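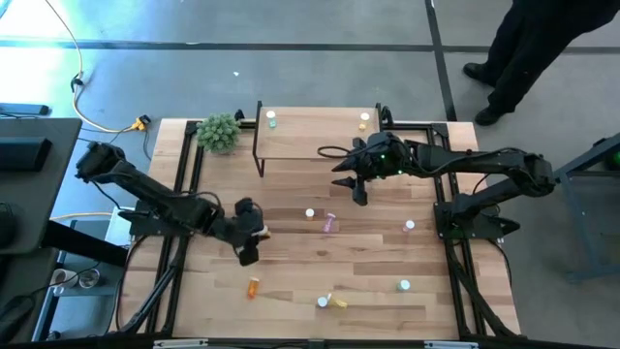
Botellitas y tapones sobre la mesa de madera.

Tema: La nueva campaña de Gornik, ¿os convence?
25/06/2022

malta_y_lluvia escribió:
Abro hilo porque llevo toda la semana viendo el anuncio de Gornik hasta en la sopa. Ya sabéis, el vermut que bebía mi abuelo, y ahora resulta que es para gente de veinticinco que baila en azoteas. Han cambiado la etiqueta, el eslogan y creo que hasta el tono del rojo. A mí me gusta, ¡qué queréis que os diga! La agencia es Poirier, la misma que le lavó la cara a Udberg en febrero.

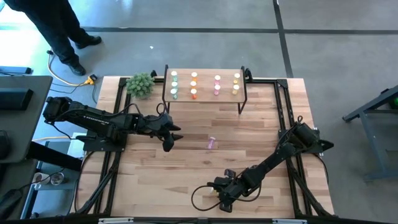

tapon_corona escribió:
Pues yo no lo veo nada claro. Con Udberg hicieron lo mismo y en mi bar los de siempre se pasaron a otra marca. Los jóvenes vinieron dos fines de semana, se hicieron la foto y hasta luego.

malta_y_lluvia escribió:
Hombre, tu bar es un bar. Yo trabajo en una distribuidora pequeña y de Udberg movimos 633 cajas en primavera, cuando el año anterior fueron 140. Que sí, que había promoción de por medio – lo admito –, pero algo haría el anuncio.

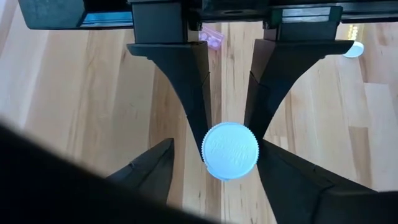 Y otra cosa, que se me olvidaba: el formato pequeño. Gornik lo saca ahora en botellín y eso a los bares nos lo piden muchísimo, mucho más que la de litro.

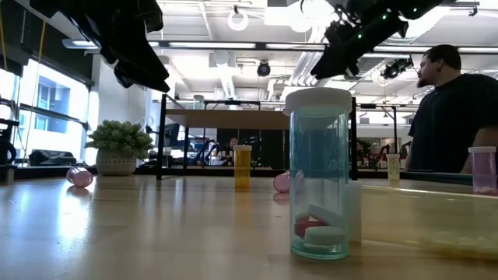

arenque81 escribió:
Lo del botellín me parece un timo, sale carísimo por trago. Y 3000 carteles en el metro para no decir ni a qué sabe el producto... Arnosov lleva años sin tocar la etiqueta y ahí sigue, vendiendo.

tapon_corona escribió:
+1 a lo de Arnosov. Además el eslogan nuevo de Gornik no lo entiendo, lo he leído 3 veces.

malta_y_lluvia escribió:
Jajaja, el eslogan os lo regalo, es malísimo. Pero lo de la etiqueta lo sigo defendiendo. ¿Alguien ha probado ya el blanco?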